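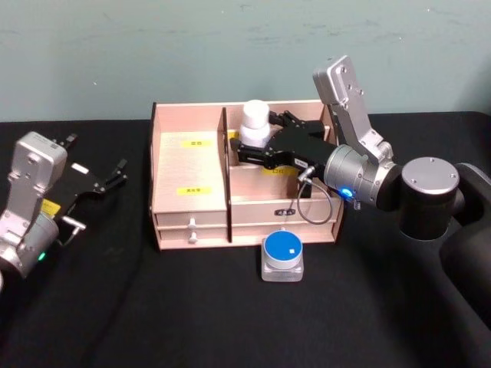
Pre-run software check, two-arm cell, organizer task
Last updated: 11/01/2021

1. Planner build matches the one in the log header. OK. I still read it out loud, sorry to everyone nearby!

2. Joint and speed limits loaded on both arms. OK on the right. The left came up with the old Drastico defaults (again), so I reloaded it by hand.

3. Camera-to-base calibration. Pass, 3 mm off at worst, and my cutoff is 9.

4. Organizer model in the collision map. Needs work. The tall divider was in there but the back wall was too short, and the planner was happily cutting corners over it. Fixed, please recheck after the next restart.

5. Cable keep-out zone, right wrist. Open. The coil hangs low when the arm reaches into the bin, so I'd like more than 15 mm of padding. Liliana wants less. We'll fight it out!

6. Watchdog stop at 2000 ms. Too long for me, but it does trip.

7. Grip release needs operator OK. Pass.

Rajeshwari has item 5 next.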